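Makis retrying method, reviewed after a fortnight on our bench
Reviews > Methods and tools
By Arlo Ostrowski

The idea behind Makis is modest enough. When a grasp looks doubtful, the arm lets go, shifts its wrist a little and has another go, and a small model trained on its own failed attempts decides how far to shift. The Crenshaw write-up makes this sound like wisdom. I'd call it fidgeting with a budget.

We ran it on our two-arm bench at Prenditside, with the wrist view as the only input. Rigid things were dull, as they should be. Soft things are where the method earns its keep, or at least its electricity. 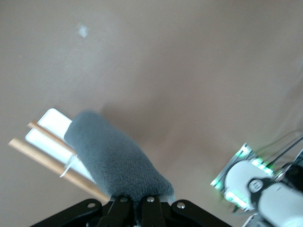 Fleece gives the model most to think about. A pinch near the end of something soft can pass for a good one and still slide, and our old script would carry on regardless, with great dignity and nothing in its fingers. Makis caught six of the seven bad grasps we set up for it. The seventh it admired for nearly two minutes.

Grumbles: the settings file is a swamp, the default limit on retries is far too generous, and the second arm has to wait its turn while the first one makes up its mind. Nurkby handles the waiting better but gives up on fabric almost at once.

Worth having if you handle cloth. For blocks and tins, keep your old script. Mine goes back on in October.

Filed under: grasping, soft objects, two-arm setups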